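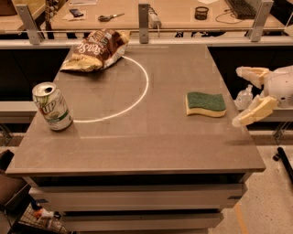 Evening classes for migrant workers to restart in Urkmont

October 11, 2018

A school for migrant workers in Urkmont will reopen its evening classes next week after losing its rooms in March, when the lease on the old building ran out.

The Naseri Learning Centre has taken two floors of a former customs office near the harbour. It has places for 200 adults, who will study reading, arithmetic and the local language in groups of 20.

Most students work on the docks or in the fish market, and many left school before they were 12.

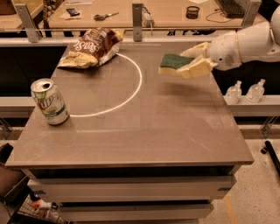
Waiting list

Fongchan Saengthong, the centre's head teacher, said 36 people had asked for a place in the first morning of enrolment.

"Some of them have come back after six months with no lessons at all," she said. "We will have to go over the first book again."

Classes last 60 minutes and are free. A second site is planned in Vukport, but no opening date has been set.

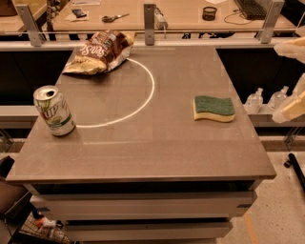 A snack bag and an opened drinks can on a grey tabletop.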